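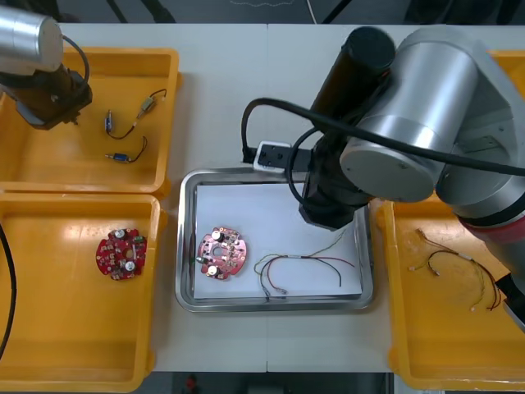 Two-arm sorting table with yellow trays and a paper-lined steel tray in the middle.

Workshop tips: sharing a bench with two robot arms

Small assembly shops are now putting arms on the jobs that used to fill the first hour of a shift: picking parts out of bins and laying out sets for the person who does the fitting. The notes below come from the kitting bench at Skurkska, where wired components, round circuit boards and wiring harnesses are set out for the Mitetti order. Most of them apply to any bench of a similar size.

Trays

Use one colour for stock and a different material for the finished set. Yellow plastic for stock and stainless steel for the set works well, as the two can be told apart from the far side of the room. Do not swap in a tray of another depth halfway through a batch. The pick heights are stored per tray, and a shallow one in place of a deep one means teaching the position again.

Mark the corners of each tray on the table with thin tape. A tray that has crept 2 mm is still usable. If one has been knocked, put it back to the marks before restarting and run the first pick at low speed.

Wipe glossy plastic with a dry cloth at the end of the shift. Cleaning spray leaves a film, and small parts stick to it.

Lining the steel tray

Plain white office paper is enough. Cut it slightly smaller than the flat of the tray so that the edges do not ride up the rim. Several sheets can go in together and the top one is taken off when it is marked. Paper shows up dropped strands of wire and keeps boards from sliding on bare metal. It is not an anti-static lining. Where the board supplier asks for one, use a proper mat cut to the same size.

Loading parts

Boards: lay them flat, with space between them. They need not all face the same way, but they must not overlap.

Small wired components: spread them out so that no lead crosses another part. Four to a bin is comfortable. More than that and the leads begin to hook together, and the arm lifts two.

Harnesses: these still take the most hand work. Shake each one out and lay it down with the connectors towards one side and the tails towards the other. Where several coloured harnesses share a bin, undo any knots at loading.

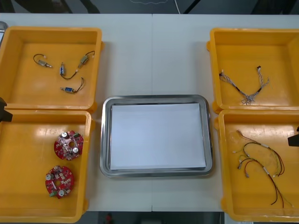

Harnesses of different types should have a bin each, even when the bin looks half wasted. Mixed bins were tried for one batch and caused most of the stoppages in it.

Keep a written loading sheet at the bench, one line per bin, and initial it. If a set comes out wrong, the sheet is the quickest way to find out whether the fault was in the loading or in the pick.

Cables on the arms

Check the outer cable on each arm before the first run. Move the arm slowly through its full reach and watch the slack. It should not catch on a tray rim or drag through a stock bin. Replace cable ties at the same time as the gripper pads. Our pads are changed every 1000 cycles, which is more often than the manual from Iltham asks for. Worn pads let thin leads slip.

What changes for the people

The picking job has become a loading and checking job. It involves less reaching and more standing still, so an anti-fatigue mat and a stool of the right height should be bought with the arms. Change over between loading and final fitting at each break. Checking alone for a full shift leads to missed faults.

Everyone who loads the table should be able to stop it, clear it and restart it. Leaving that to one trained person meant a dead bench whenever they were on leave. Ocampo, who supplied the training, cover it in a single morning.

Allow time for the old skills as well. In November the arms were down for a controller fault and 273 sets were made up by hand. The newer staff had not done it before. One hand-picked batch a month is now on the rota.

Fitters who worked the bench before the change know which connectors crack and which boards arrive bent. Get that written down early and pin it above the loading sheet.

Page last revised 28 Aug 2021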